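Progress report, Turnside grasp study
Reporting period: February to Jul 10, 2025
To: Vustenberg, program office

The headline number for this period is good, and I would ask you not to lean on it yet. The policy trained on the Britex demonstration set picked up the target block in 90 percent of the scored trials. The baseline we inherited from last year managed 42. On paper that is the result we promised you in the proposal, a full quarter early.

My trouble with it is where those trials came from. The training set has 1,395 demonstrations, and most of them were recorded on one table, under one set of lights, with the blocks started in places that the person recording found convenient. The scored trials were run on the same table. A policy that had simply learned where the blocks tend to be would do well on that test, and nothing in the test would show it up.

So we ran a second, smaller set with changes we thought were mild. We put the target on soft or uneven surfaces, left other blocks within reach, and let ordinary clutter stay on the table. There were 29 trials in this set. I am leaving the success rate out of this report on purpose - the starting positions were still chosen by hand, and a percentage from so few trials would be quoted long after the caveats were gone. What I can say is that it was clearly lower than the headline figure, and that most of the failures came in the approach, before the fingers closed.
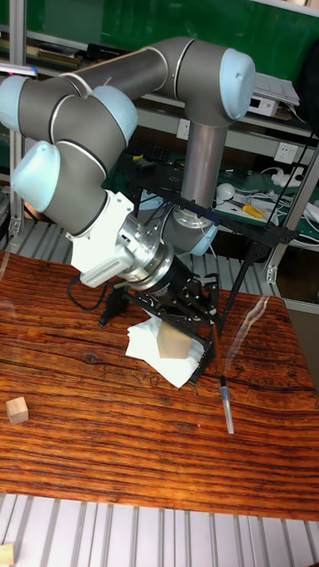 Tôn reads the same trials differently and has asked for that to be on record: the drop is what anyone should expect from a first pass, a wooden cube on a crumpled napkin is a harder case than the proposal ever called for, and holding back the rate makes a working method look worse than it is. Tôn would publish both numbers side by side and let the reader judge.

I accept the point about the proposal. I don't accept that two numbers from two differently chosen sets of trials can be compared at all, side by side or otherwise.

What we will do next is dull but needed. Starting positions will be drawn by a script and fixed before anyone sees the policy run. The baseline will be rerun on the changed setups, which should have been done the first time and was my oversight. We will also train on a cut-down set with the most repeated starting positions removed. If the result falls apart there, we will know what the policy was using.

Spending is on plan. The only change we ask for is to move the money set aside for the second demonstration set into test time on the current arm. Collecting more of the same data will not settle the question. We would need your answer before recording is due to start again.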